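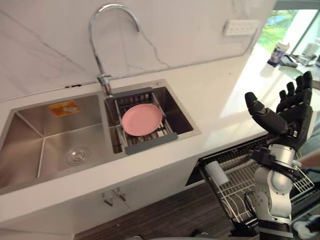
From: Ruaridh MacBrayne
To: kitchen-list
Subject: Re: Sink etiquette, again
Monday, 9:21 am

Ruairi Cairns wrote:

> All,
>
> I was first into the kitchen this morning and would like to raise the
> over-sink basket. When we agreed to buy it, I understood it was for
> draining dishes while you washed the rest. It now seems to be where
> dishes live. I have moved the pink plate to the cupboard four times
> since the start of April and each time it has come back.
>
> Could we please either (a) dry things and put them away or (b) get a
> proper rack for the counter, like they have up in Ritchie? Zalleck
> sell one for 30 dollars that folds. I also think the basket belongs
> over the left basin, as the right one is the only place you can rinse
> a saucepan without soaking your shirt.
>
> Also the orange sticker is still on the inside of the left basin. We
> have had that sink a year.
>
> Ruairi

Ruairi,

Thanks for this. I read it standing at the sink with my coffee, which seemed the respectful way to do it.

Taking your points in no order at all.

The plate is mine. I eat toast off it at eight, wash it, lay it in the basket and go to my desk, and by the time I want it again it's dry and exactly where I left it. I did wonder who kept putting it in the cupboard. I had been blaming Havis, on the third floor, who borrow things, and I owe them a quiet apology. From now on I'll put it away by noon. If it's still there at five past, you may have it.

On the counter rack, I'm against. We had one before the remodel, those of you who were here will remember it, and it held 21 mugs and a fondue set and nobody could find the outlet for the kettle. The minute you give this floor a rack with slots in it, the slots fill up. A basket that sits over a basin has the great virtue of being in the way. Sooner or later somebody needs the basin and has to deal with what's in it. I'd also like to keep that stretch by the window clear for people who want to stand there and avoid their email.

On left or right, I can see it both ways. The ends slide, so it'll sit over either one. My feeling is that the big basin should stay free for baking trays and the soup pot, and the smaller one gives up less by being covered. But you're correct about saucepans, the deep side is far better for those, and the spout usually gets left pointing that way. Could we say whoever is washing puts it where they like and no one writes in about it? I realize that last part is ambitious.

While we're on racks, there's also the other kind, just straight rods lying across the basin, and I'd been told it was the answer to everything.
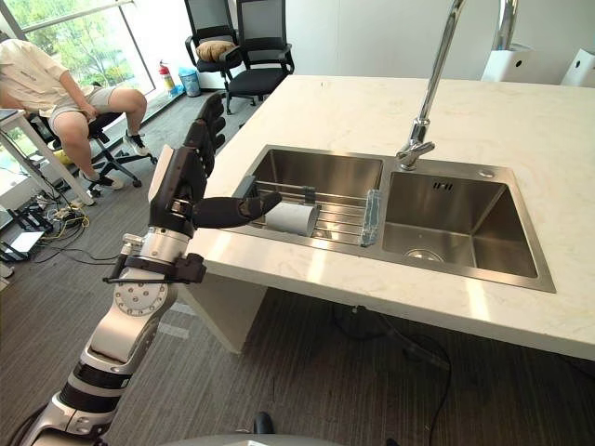

The rod rack, left side, right basin free.

You'll notice there isn't a dish on it. People will put anything on a flat surface, and it makes no difference to them that this one is mostly gaps. I'm not a fan. Forks go straight through rods like that, and so do teaspoons, and you end up fishing about underneath for them. Our wire grid is a much finer mesh and I've lost nothing through it so far. It does need a scrub in the corners every couple of weeks, where the tea collects. I did it last time. I don't say this to be thanked, though the silence was noted.

The sticker. I've had two goes at it with a thumbnail and got nowhere. Fusov make a citrus remover that got the price labels off my storage jars at home, and I have most of a bottle left. I'll bring it in and do it after lunch one day this week, when there's no one trying to rinse lettuce. Please don't take a knife to it in the meantime. That's brushed steel and the scratch will outlast all of us.

One more thing that isn't in your message but ought to be. The strainer in the big basin lifts out. It has to be emptied into the trash – the actual trash, under the counter – and not tipped into the other basin, which I have watched a grown adult do. I counted 70 grains of rice before I got bored.

If anyone else has views on the basket, could they reply to the list and not to me in the corridor. I forget what I'm told in corridors.

Ruaridh

PS The white cup with the blue band that's over by the window, is that anyone's? I'd like to know before I get attached to it.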